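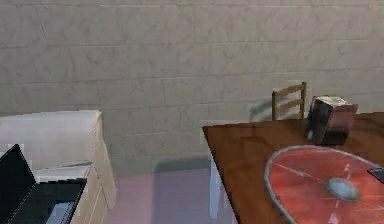 Issue 3 | Workplace and Equipment

Pricing the robot before you buy it

The quote for a robot arm usually fits on one page. The budget for owning one does not, and small organisations planning their first purchase tend to find this out after the order has gone in. At Hladun, a supported housing provider that wants an arm on a wheeled base to help tenants with fetching and tidying, the order has been put off until next year. The money for this year is going on simulation instead.

The arm on the shortlist is the Totimon, which would be shared between flats. The first draft of the plan had one line for the arm, one for the base and one for delivery. It was sent back with questions. Where would the machine be tested? Who would move the furniture? What would happen to the tenants' belongings if it knocked something over? There was no money in the draft for any of that.

The second draft put the testing on a computer. A licence for Flolinero, the simulation package Hladun settled on, costs £2,000 a year for a single workstation. For that, the team can load a set of furnished rooms, place a model of the arm in them and run the same task as many times as they like. A broken jug in a simulated kitchen costs nothing to replace.

The licence is the easy part to budget for. Staff time is harder. Hladun set aside 400 hours for the year, and a good share of that went on getting the rooms right before any useful testing could start. Ready-made rooms are a fair beginning, but table heights, the gap between a cabinet and the next piece of furniture, and the depth of a worktop all decide whether an arm of a given length will do. If you are buying on reach, these are the figures that matter, and somebody has to go round with a tape measure and collect them.

Kitchens took the longest. Pots, pans and bottles tend to gather at the back of a counter, and a long arm that can get to them also needs room to fold away again.
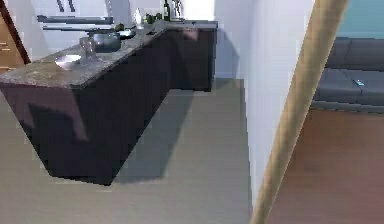

Room to fold away turned out to be the point on which the shopping list changed. The Totimon comes in two lengths, and the longer one had been the favourite because it reached further for a modest rise in price. In simulation it spent too much of its time working round walls and corners. The shorter arm on a raised mount did the same jobs with less fuss. The mount in the plan is the Flusitell, which is sold separately and had not appeared in the first draft at all.

By May the team had logged 308 complete runs. Each was marked as a success, a failure or a run to be thrown out, with a line of notes. The notes have been more use than the totals when talking to suppliers. A sales office can answer a question such as "can the wrist tilt this far while holding a full jug?" and will put the answer in writing. Asking whether the arm is good in kitchens gets you a brochure.

There are limits to what simulation can tell a buyer, and the plan allows for them. Glass is one. A clear vessel on a screen behaves politely, while a real one may confuse a depth sensor, so the budget keeps back money for a second sensor in case the first is not up to it. Grip is another. Friction in the software is a number that someone has typed in, and tea towels, fruit and wet handles do not all share it. Hladun plans to hire an arm for three weeks before signing anything, and the hire charge has its own line.

Camera placement has been a smaller matter, though it affects the price. Every extra camera means a bracket, a cable and another thing to set up again after the base has been moved. The team tried views from several heights and angles, including some that took in little except wall, to see how quickly the software could work out which room it was in. 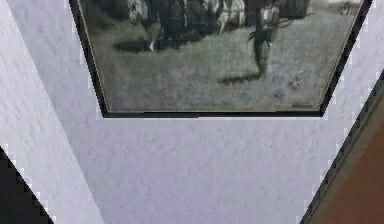
Simulated interior with a framed black-and-white photograph on the wall.

Plain walls gave the software little to go on. A picture or a door frame helped, and so the plan now includes a small sum for printed markers in the barest corridors. It is one of the cheapest items on the sheet.

For anyone drawing up a similar budget, Hladun's current headings are these: arm, base, mount, sensors, software licence, staff hours, trial hire, insurance, spares and training. Insurance was the last to be added. Two insurers wanted to know whether the arm would ever run with a tenant alone in the room, and the answer changed the premium a good deal – enough that it is worth asking before the arm is chosen.

The licence comes up for renewal in the spring. Hladun expects to keep it for a second year, with fewer staff hours set against it, and to book the trial hire once the remaining flats have been measured.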